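Vikance abre la recogida de ejemplos para su sistema de aprendizaje con brazos robóticos

Mellcombe, 11 de mayo de 2020 - La empresa Vikance comunica que ha empezado la segunda fase de Momusis, su proyecto para que un sistema aprenda tareas de mesa a partir de demostraciones hechas por personas. La primera fase, terminada en noviembre, dejó 2.612 ejemplos válidos.

En esta fase se trabaja con un servicio de merienda: una bandeja negra, un soporte de tres pisos y pasteles de juguete de varias formas y colores. Dos brazos comparten la mesa, y un operador los guía durante cada demostración.
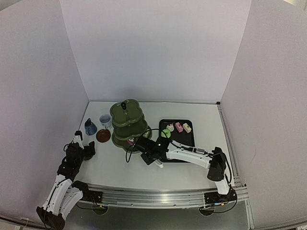
Cómo se recogen los ejemplos

Cada ejemplo contiene el movimiento completo de los brazos y el vídeo de las cámaras. Entre una demostración y la siguiente, el operador cambia la posición de los objetos, de manera que el sistema no aprenda un único orden. Las sesiones se hacen por turnos y participan en ellas 24 operadores, todos con formación previa de cinco días.

Los ejemplos con errores no se borran. Se guardan aparte, con una nota del operador, y serán utilizados más tarde para estudiar en qué momento falla un agarre.

«Un pastel pequeño parece una cosa fácil, pero pide mucha precisión cuando hay otros muy cerca», explica Carter Pelletier, responsable de datos de Momusis. «Preferimos tener menos ejemplos y conocer bien cada uno de ellos».

La cámara de muñeca ofrece además una vista cercana de las pinzas - muy útil para revisar la distancia entre los dedos y el objeto antes de cerrar.

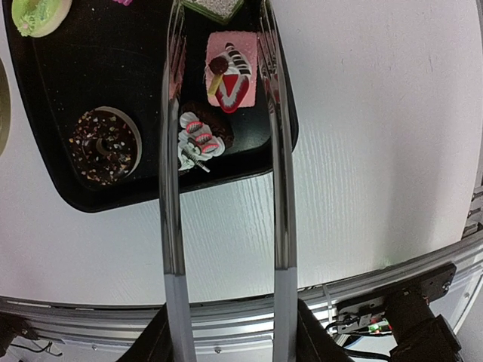 Los dedos de la pinza sobre la bandeja con los dulces de juguete, vistos desde el propio brazo. Foto: Vikance.

Próximos pasos

Una parte de los ejemplos será revisada por el laboratorio Lachance, socio del proyecto, que comprobará las etiquetas de manera independiente. Vikance publicará después una descripción del método de trabajo.

Contacto para la prensa: Carter Pelletier, Vikance, oficina de Mellcombe.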